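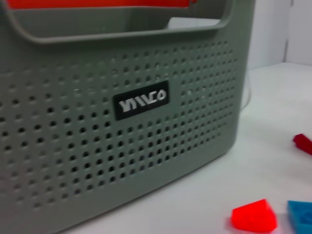 *Wrist cam, basket and blocks, Tastton bench*

**Basket wall keeps getting segmented as blocks (student project, Tastton)**

**dovo_fan**
Posting for our semester project group. The task is tabletop cleanup: colored blocks on a white table, gray perforated basket as the drop target. The planner is Milico, our own Python code. Detection is a color threshold followed by connected components.

With the arm parked high it behaves. Close to the basket, the holes in the wall come back as separate dark blobs. The last log has 225 candidates in a single image, and Milico tries to rank all of them. Cycle time goes to 30 seconds and the watchdog trips.

Things tried so far:

- Minimum area filter. Removes the far holes, keeps the near ones.
- Median blur, kernel 5. Same result, softer edges on the blocks.
- Lower exposure. Made the shadows worse.

**gantry_left**
You have a saturation problem. The holes are dark and close to neutral. The blocks are red and blue. Threshold on saturation first and the holes never reach connected components.

**dovo_fan**
We do threshold on saturation. It is set low on purpose, because the light blue block washes out against the table.

**gantry_left**
Then use two masks. One for red with a high floor, one for blue with a low floor and a hue window. A single global value won't cover both.

**piatek_build**
I would leave color alone and use geometry. The basket doesn't move during a run. Project its outline from a measured pose and mask everything inside it. On Piątek (our club's sorter) that took one afternoon, and the detector has not been touched after that.

**gantry_left**
Disagree. That holds until a student bumps the basket. A static mask that is off by 2 cm will either eat a block next to the corner or leave a row of holes exposed.

**piatek_build**
So put a tag on the basket and re-measure at the start of each run. You need the basket pose for the drop anyway.

**dovo_fan**
The pose is typed into the config by hand at the moment. I know.

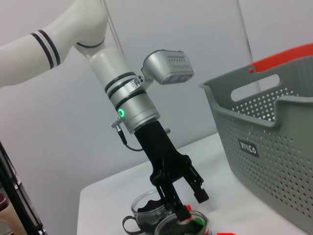
The other constraint is the glassware. Jar and bowl share the table with the basket, and the next milestone includes them. Dark contents through clear glass will give the same false positives as the holes, and a basket mask does nothing there. There are small red and green items by the bowl too, so a saturation floor alone won't tell the detector what to pick.

**gantry_left**
Which supports fixing the color stage first. For the glass, add a keep-out volume in the planner and reject any candidate inside it.

**piatek_build**
A keep-out volume is a static mask with a third dimension. You just argued against those.

**gantry_left**
It is a safety margin and can be oversized. A detection mask can't.

**dovo_fan**
Ran the two-mask version on saved image 1913, one of the bad ones. Candidates dropped to 2, both on blocks. Pushed it to the dovo branch. Tag-based basket pose is next, then keep-out for the glass. The watchdog limit stays where it is.

**piatek_build**
Test it with the basket rotated before you merge.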